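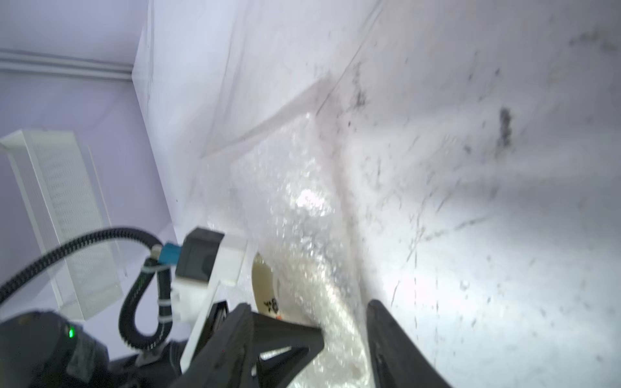 ## Ticket: bag episodes rejected at upload, Raltness cell

**Status:** open, again
**Priority:** was low, then someone upstairs looked at the dashboard
**Task name in Tultero:** `bag_handling_two_arm`
**Reported by:** day shift, Skemthorpe

### What's wrong

Of the 191 bag episodes recorded since the last sync, 70 were bounced by Tultero's checker with the message "gripper state inconsistent." That's all the message says. It doesn't say which gripper, which state, or what it was hoping for instead.

The other tasks on this cell upload fine. It's only the plastic.

### What we expected

Operator drives both arms, picks up the plastic, finishes the task, hits save, episode goes to the pool. The learning people at Siu get their examples and stop writing to us.

### What we've tried

**1. Restarted everything.** Tradition. No change.

**2. Re-zeroed both grippers.** Closed on nothing, set zero, opened, closed, checked the reading. Both came back clean. Recorded 7 new episodes. 2 were rejected with the same message, so we can cross this off and feel bad about the hour.

**3. Swapped the left wrist cable.** The connector had a little play in it and we got excited. The new one has no play in it at all and the rejections carried on as before. Leaving the new cable on.

**4. Looked at the rejected episodes by hand.** This should have been step 1. In every one we opened, the operator closes on a single layer of film, and the gripper reports a width so near zero that the checker decides it is holding air. Then the arm lifts, the wrist camera shows plastic going up with it, and the checker has a small breakdown. Episodes where the operator grabbed a fat bunch of folds all passed.

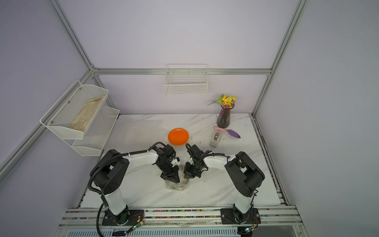 So the checker has a minimum width for "holding something," and thin film is under it. Whoever picked that number was thinking of cups. We found it in the task settings under a name that has nothing to do with width, copied over from the mug task along with the mug task's time limit, which explains a different ticket we closed as "cannot reproduce" in August. Reopening that one separately.

**5. Lowered the minimum width for this task only.** Re-ran the checker over the rejected batch. Most of them passed. It also passed one episode where the left gripper misses the plastic completely and waves at it, so the new number is too generous. Put it back.

### Workaround until there's a fix

- Pinch where the plastic is bunched up. If it's lying flat, push it together with one gripper first, then grab.
- Close both grippers before lifting. Lifting with one while the other is still shopping around gives the checker a second thing to complain about.
- If the plastic slips, keep going and try again in the same episode. Siu wants the retries. Don't stop and start over to make it pretty.
- Don't delete rejected episodes. Tag them `thin_grip` and leave them.
- Move the plastic between episodes, and move the other things on the table too. The last batch had the same layout for most of a shift and we got a polite note about it.

We know the first item bends the data. If everyone grabs only the fat folds, the policy will learn that flat film can't be picked up, and it will be right about as often as our operators are on a Monday. Please treat it as temporary.

### Questions for Siu

1. Can the checker use motor current as well as width? Current goes up when the jaws squeeze film against each other, though it also goes up when they squeeze each other, so maybe compare against an empty close.
2. Do you want the 70 back once they're relabeled, or should we record fresh ones?
3. Is specks-of-dirt-on-the-table good variety or bad housekeeping? We've had both answers from your side. We'd like the one that involves less wiping.

### Log

**9:40** Ticket moved from "hardware" to "data." Hardware sends its regards.

**11:15** Reply from Siu on question 1: yes, they can read current, they'd like ten or so empty closes per gripper to compare with. Recording those after lunch.

**2:05** Empty closes done, both sides. Very dull to drive. Uploaded under `calib_empty`, and the checker rejected all of them for not holding anything.

**2:20** Asked for `calib_empty` to be exempted from the checker.

**4:30** Exempted. Files are through. Question 3 still unanswered. Keeping this open until the new check is running on the Raltness cell and someone has re-run the `thin_grip` batch against it.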